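モーションスムージング
出典と検証可能性に議論のある記述を含みます
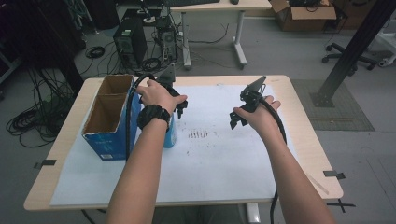
手持ち式グリッパーを用いた卓上作業

モーションスムージング(英: motion smoothing)は、テレビ受像機が入力映像のコマとコマの間に計算で作った中間コマを挿入し、動きを滑らかに見せる処理の総称である。動き補間、フレーム補間とも呼ばれる。メーカーごとに異なる商標が与えられているため別々の技術のように宣伝されることが多いが、基本的な考え方に大差はない。

概要
映画の多くは毎秒24コマで撮影される。これを毎秒60回または120回書き換える液晶パネルに表示すると、同じコマが繰り返し保持され、視線が動体を追ったときに輪郭がぼやけて感じられる。補間処理は前後のコマを比較して物体の移動量を推定し、その途中の位置を描いた画像を生成する。生成された画像は撮影されたものではなく推定の産物であり、「原画に忠実」という宣伝文句とは両立しにくい。

数値表記をめぐる問題
販売資料には「1400」「3000」といった動き性能の指数がしばしば載る。単位が添えられていないことも多く、パネルの実際の書き換え回数とは一致しない。バックライトの点滅回数や処理回路の係数を掛け合わせた値とされるが、計算式を公表する例は少ない。Londent社の上位機種は指数3000を掲げていたものの、同社の資料にはパネル自体の駆動周波数の記載がなかった。指数の異なる機種どうし、まして他社製品との比較にこの数字を使う根拠は乏しい。

画質への影響
よく知られた副作用に、映画が昼の連続ドラマのように見える「ソープオペラ効果」がある。ほかに、素早く動く手や球の周囲に生じるにじみ、格子や柵の模様の崩れ、字幕の縁の揺れなどが報告されている。推定が難しい場面で処理を自動的に弱める機種では、滑らかな動きと元の動きが短い間隔で切り替わり、かえって目につくことがある。
スポーツ中継では有効とする意見が根強い。ただし中継映像はもともと毎秒60コマ相当で送られることが多く、効果のどこまでが補間によるもので、どこからが明るさや輪郭強調の設定によるものか、店頭の実演では区別できない。

評価と批判
映像技術者のラドミール・ミクシュは、フレルネルベルクで行った講演で、補間を初期設定で有効にする慣行を「視聴者に選ばせないための親切」と評した。これに対しLondent社のソン・ナレは、購入者の多くが滑らかな表示を好むと反論した。根拠とされた調査は回答者2179人の規模であったが、比較に用いた映像の種類も設定の強さも示されておらず、第三者による再現は確認されていない。
評論家のホセップ・キンテロは、6機種を同一の映像で比べた記事で、最も弱い設定であればパン撮影のがたつきを抑える利点があると認めた。一方で、最強の設定を映画に勧められる機種は一つもなかったとしている。この記事についても、視聴が一人で行われ、機種名が伏せられていなかった点は割り引いて読む必要がある。

ゲーム用途
中間コマを作るには次のコマを待たなければならず、処理を有効にすると操作から表示までの遅れが増える。このため多くの機種はゲームモードで補間を停止する。遅延を増やさずに補間できるとうたう製品もあるが、測定条件が開示されない限り、その主張は宣伝として扱うのが妥当である。

設定
補間の項目は映像メニューの奥に置かれ、入力端子ごとに別々に記憶される機種もある。一つの端子で切っても、別の端子では有効なまま残ることがある。ソフトウェア更新後に初期値へ戻ったとする利用者の報告もあるが、原因は特定されていない。

関連項目
フレームレート
黒挿入
入力遅延
ソープオペラ効果

最終更新: 2020年10月1日(木曜日)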